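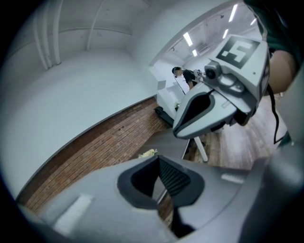

Brick side of the room, gray table, pipes up by the ceiling.

Wednesday, December 27, 2023

Quiet week, so I finally got going on the greenery (only three months after I told Xiomara it would be started in September, so let's call that on schedule). The order for Skotum is 400 sprigs, half with the short stem and half with the long, so 200 and 200, and they want them sorted before they leave us. I'm keeping the short ones at 13 cm for now. The sheet from Casora doesn't give a length for the small kind, so if anybody has a newer sheet please stick it in the back of this book!

Table first. I'd been working at the other end, and my shadow was on everything I picked up, so the gray table is better where it is now, along the brick. The brick makes a good backdrop too. Green shows up so well against that red-brown, and against the white wall higher up I kept losing the thin tips of the leaves. I held a few up in front of each and it wasn't even close. If we ever repaint, please leave the brick alone.

Things I want to remember about handling the small ones:

Hold low on the stem. The leaves are spiky and they grab each other, so if you pull one from the top of a pile you get four, and then you spend five minutes teasing them apart and swearing. Lay them side by side, all the tips pointing the same way. I tried standing them up in a mug and they leaned into each other and tangled worse than before.

Don't squeeze. The leaves right at the base bend over and stay bent, and then the whole sprig sits crooked in the wreath. Ibrahim pinches just under the first leaves and his come out much straighter than mine, so I've switched to doing it his way.

Sweep the floor at the end. Little green bits go straight down between the planks and the broom won't touch them, you need the narrow nozzle. And watch your feet around the cables while you're at it.

Sorting went slower than I wanted. I did the short ones all morning and my eye went after a while, everything started to look medium. What helped was keeping one short and one long beside me to compare against (I marked the stems with tape) and taking a proper break. Kenji thinks we should sort by fullness as well as length, and he may be right, but that's a conversation to have with Skotum before we touch another pile.

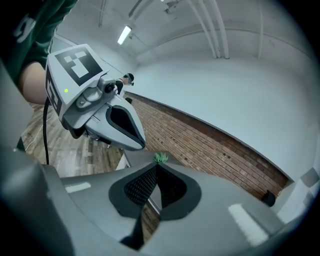 Dolores read this over lunch and says the tape marks will come off on the stems, so tie a bit of thread on the two keepers and throw the tape away. She'd also put the fullest ones in their own tray from the start, whatever Skotum answers, because going back through a finished pile is miserable work.

Fine, thread it is. I've put the spool in the top drawer with the good scissors. Trays I still have to find, the deep ones went to Esposito and haven't come back. Will call them tomorrow and then start on the long stems.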